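Community Help Center – Funerals, Memorials and Estates

Publishing a death notice when the family has already used a direct cremation provider

Posted by Istari
Filed under: Notices and Obituaries

I am writing to request guidance on behalf of my family. My aunt passed away in June, and in accordance with her written wishes the arrangements were made through a direct cremation provider. The provider obtained the permit, carried out the cremation and returned the ashes to us by courier. No service was held, and the basic package did not include a death notice or any other publication.

We now wish to place an obituary in the newspaper of the town where she lived for most of her adult life. The newspaper's online form asks for the name and telephone number of the funeral home in charge and will not proceed if that field is left blank. I entered the name of the cremation provider, but the form returned a message stating that the firm was not recognized. The provider is located in another state and informs me that it does not submit notices to newspapers.

I would be grateful for advice on the following matters.

First, may a private person place an obituary, or must it come from a licensed funeral home?

Second, what proof of death will the newspaper accept? We hold two certified copies of the death certificate, and both are presently with the bank and the pension office.

Third, the text my cousins and I have prepared runs to 554 words. I have been told by a relative that obituaries are charged by length. Is there a customary limit, and what may properly be left out?

Lastly, we intend to hold a small gathering in the fall, when her brother is able to travel. Should the obituary wait until that date has been settled, or may it be published now?

Thank you in advance for your assistance.

Reply from Ferrand
Member, Notices and Obituaries section

Please accept my condolences on the loss of your aunt.

A private person may place an obituary at most newspapers. The requirement that appears on the online form is a matter of the newspaper's own policy. Its purpose is to prevent false notices, which do occur and which cause great distress to the persons named in them. The form is usually designed for funeral homes that hold an account with the newspaper, and families are expected to use a different route. I recommend that you telephone or write to the classified or obituary desk directly and state that you are a family member placing a notice without a local funeral home. In most cases you will be sent a separate form or asked to submit the text by email.

With regard to proof of death, practice differs from one newspaper to another. The following are commonly accepted:

A photocopy or clear scan of the death certificate. A certified copy is seldom required, so there should be no need to recall yours from the bank. If you did not keep a scan, the bank may be willing to provide one.

A letter from the cremation provider on its own letterhead, stating the full name of the deceased, the date of death and the date of cremation.

The name and telephone number of the provider, so that the newspaper may call to confirm. Please inform the provider that such a call is expected, and give the newspaper the case or reference number if you have one. Calls made without a reference number are often sent to a general message line and may not be returned before the deadline.

The newspaper will also ask for your own full name, address, telephone number and relationship to the deceased. These details are kept on file and are not printed.

As to length, a distinction should be drawn between a death notice and an obituary. A death notice is a short statement giving the name, age, town and date of death, together with any service details. Some newspapers print it at a low fixed price. An obituary is longer, is written by the family and is charged by the line, by the word or by the column inch. A photograph is often charged separately, and so is each additional day of publication. You should request a written proof and a total price before you approve anything.

A text of your length would be regarded as rather long for print. Many families place a short version in the newspaper and publish the full text on a memorial website. Should you wish to shorten the text, I suggest that you consider these parts:

The list of survivors. Grandchildren, nieces and nephews may be given as a group. Please consult the family before doing so – omissions from this list are the most frequent cause of complaint.

The employment history. One or two principal positions are sufficient.

The thanks to doctors, nurses and neighbors. These may be sent by letter.

I further advise against printing the full date of birth, the mother's maiden name or the street address. The year of birth and the age are enough for friends to recognize her. Details of this kind can be misused, and an unoccupied house should not be advertised.

It is quite proper to publish before the date of the gathering is known. The customary wording is, "A gathering in her memory will be held at a later date." A short second notice may be placed once the arrangements are settled. If you do not wish to pay for a second notice, you may print an email address to which friends can write for details. 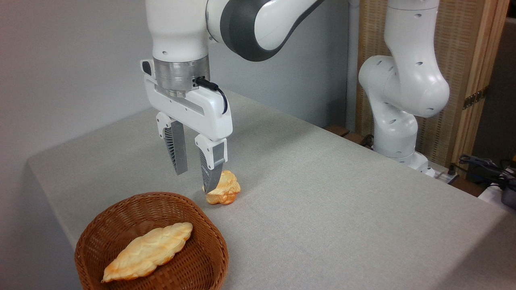
White robotic arm with gripper, gray tabletop.

Reply from Handach
Member

I placed my father's myself, no funeral home involved. The paper wanted a scan of the certificate and took payment by card over the telephone. The total was $813 for one day in print with a photograph. I had not asked for the price beforehand and would advise others to do so. Their deadline was 2 p.m. for the following day's edition.

Reply from Cereo
Member, Estates section

I would add two points to the reply from Ferrand, with which I am otherwise in agreement.

The first concerns the estate. The cost of an obituary is treated in many places as part of the funeral expenses and may be repaid from the estate to the person who paid it. The receipt should be kept and given to the executor. Please note that an obituary does not take the place of the formal notice to creditors, which the executor may be required to publish under state law and which has its own wording and time limits. The clerk of the probate court will be able to say whether one is needed.

The second concerns smaller publications. A weekly newspaper, a church bulletin or an alumni magazine will often print a notice at little or no charge. My mother's parish printed hers without a fee, with a limit of 2000 characters including spaces, and more of her old friends wrote to us from that bulletin than from the daily newspaper.

Follow-up from Istari

I thank all three members for their replies. The obituary desk has confirmed that it will accept a letter from the provider together with a scan of the certificate. We have decided upon a short notice of 26 lines in the newspaper, and the full text will be placed online. I have removed the date of birth and the street address as advised. My cousins are still discussing the order of the survivors.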